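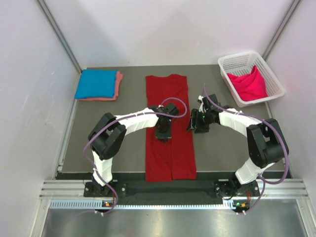 Figure 1. Two-arm cell, garment folding exercise. Left gripper in contact with the garment, right gripper above the table.

Lab 4: Two-Arm Folding
Prusenbridge Robotics Course, Handout 4

Goal
Each group records a set of teleoperated folds and trains one policy on them. Lab 4 counts for 100 points.

Setup
Both arms are mounted at the front of the table and share the space over its center. The software does not check for contact between arms. Before the first run, move each arm alone through its full reach and note where the two paths cross. Check that the cables along the links have enough slack at the elbow. A tight cable shifts the wrist and spoils the calibration.

Episode layout
An episode starts with one garment flat in the middle of the table and ends when both grippers are open and clear of the cloth. Finished pieces go on the stack at the back left. Set the episode limit to 1,000 control steps. Longer runs are dropped by the loader.

Holding and folding
Cloth slides when it is pulled from one side. Use one gripper to press the fabric down and the other to grasp and carry the edge. Lower the pressing gripper slowly; the position controller will keep pushing if the target is below the table surface. Long garments are folded lengthwise first, then across.

Data
Record at least 31 complete episodes per group. Keep failed grasps if the operator recovers within the same episode. Name the folder with your group number and the Dekker cell number.

Hand in
Training log, success rate over ten trials, and one page on failure cases. Due Wednesday, start of lab, room 123.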